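Labels and Names for Jars You Sell From Your Kitchen

Updated 13 June 2024

I make mustard, plum spread and pickled peppers at home and I sell them at the Saturday market in Jesitz. My brand is called Ivard. When I started I believed that good mustard would sell by its taste, and I had 70 jars standing in the hallway for most of the winter. Since then I changed the name, the label and the way I put the jars on the table, and the mustard is still the same mustard. These are the things I learned with my own hands. Some of them are about glue.

Choosing a name

Say the name aloud on the telephone to a person who does not know it. If you must spell it two times, think more. My first name was a word from my grandmother's dialect, very nice to me, and customers asked for "the one with the yellow lid." A short name fits also better on a small jar, where you have maybe two fingers of width before the text goes around the curve.

Before you print anything, search the name together with the word for your product. Search it also in the trademark register of your country. It takes one evening. I did this only after the first print, and there was already a vinegar with nearly the same name. The labels became shopping lists.

Do not put your full product list into the name. If you call yourself something with "Mustard" and next year you make jam, you will have to explain the jam to each person.

Getting old labels off the jars

If you reuse jars for testing at home, fill them with warm water and a spoon of washing soda and let them stand in a bucket of the same water overnight. The paper comes away by itself. The glue which remains goes off with cooking oil and baking soda mixed to a paste. Rub, wait ten minutes, rub again, then wash with dish soap. A new label will not hold if there is any oil left, so wash one time more than you think is necessary.

For the jars I sell I buy new glass. Ask your local food office what is allowed where you live, the rules are different from place to place.

Paper and ink

Home inkjet ink runs when the jar comes out of the refrigerator and sweats. Test it: print one label, stick it on a jar, put it in the refrigerator for a night and then leave it on the table for an hour. Wipe with your thumb. If the thumb is blue, you need laser printing or a waterproof paper.

I now order from Ban, a small print shop two streets from the market. Their smallest order is 200 pieces for one design. For this reason I print one label for everything, with the name, the logo and my address, and I leave a white field where I stamp the kind of product. The date and the batch go on the bottom of the jar. If a flavor does not sell, I lose only the flavor and I keep the labels.

Use one typeface, or two if you are brave. Thin letters look elegant on the screen and disappear on a jar from the other side of the table. Print the label in real size, tape it to a jar, put the jar at the end of the room and look. My second label failed this test in one second.

Keeping a color

Choose a color and write down its code, on paper, and put the paper in the box with the labels. I did not do it, and my second order was more green than the first. On the table the two orders stood side by side and it looked like two companies. A customer asked me which one was the real one!

The lid is part of the brand too. Buy all lids in one color, and buy some extra, because suppliers change their colors without telling you. 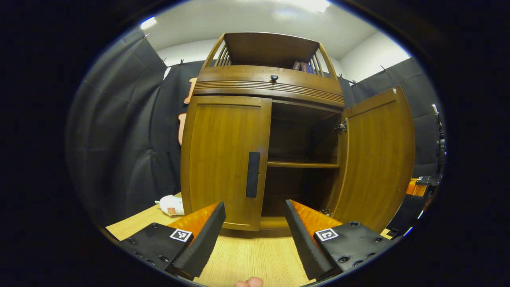
Henok Gebretsadik wrote to me that he disagrees about the lids. He sells honey and chili paste, and he gives each product its own lid color, so regular customers find theirs from far away and the name on the label can stay small. In his opinion one color for everything is good for a big shelf in a shop, and at a market table people shop by habit and by lid. I thought about it for a long time. I believe he is right for two or three products. I have nine, and with nine lid colors my table would look like a toy shop.

Sticking the label straight

Lay the jar on its side in a folded kitchen towel so it cannot roll. Draw a line on a piece of cardboard at the height where the label should begin and keep this cardboard against the jar. Put the middle of the label down first, then smooth toward the left and the right with a dry cloth. If you start from one side, the other side will climb.

Glue the labels before the fabric or string goes on the lid, and after the jar is completely cool and dry. On a warm jar the label seems fine, and the next morning there are bubbles.

Telling the story, shortly

People like to know who made it. They do not like to read at the market. I had a text of half a page about my grandmother, printed on a card, and I found the cards later in the trash next to the bread stand. Now there is one sentence on the back of the label: "Stone-ground in Jesitz, in small pots." More people ask me about the pots than ever read the card, and then I can tell about my grandmother myself.

Write only what is true. If you write "small pots" and you buy a big pot, change the label.

Price signs

Write the price with the same lettering as the label. I use a cheap stamp set and brown ink. At the Skisex fair in July I had forgotten my signs and wrote the prices on torn cardboard, and people tried to bargain all day, which they never do at home. I cannot prove it was the cardboard — but I now keep a second set of signs in the car.

Keeping a record

In a notebook I write for each batch the date, the number of jars, which label and what people said. Last year I sold 711 jars, and without the notebook I would have said the plum spread was my best product. It was the pickled peppers. I had put them at the back of the table because I do not like them very much.

One more small thing about storage of labels. Keep them flat, in a closed plastic box, away from the stove. I kept mine on top of the refrigerator, and 23 sheets curled so much that they could not be used.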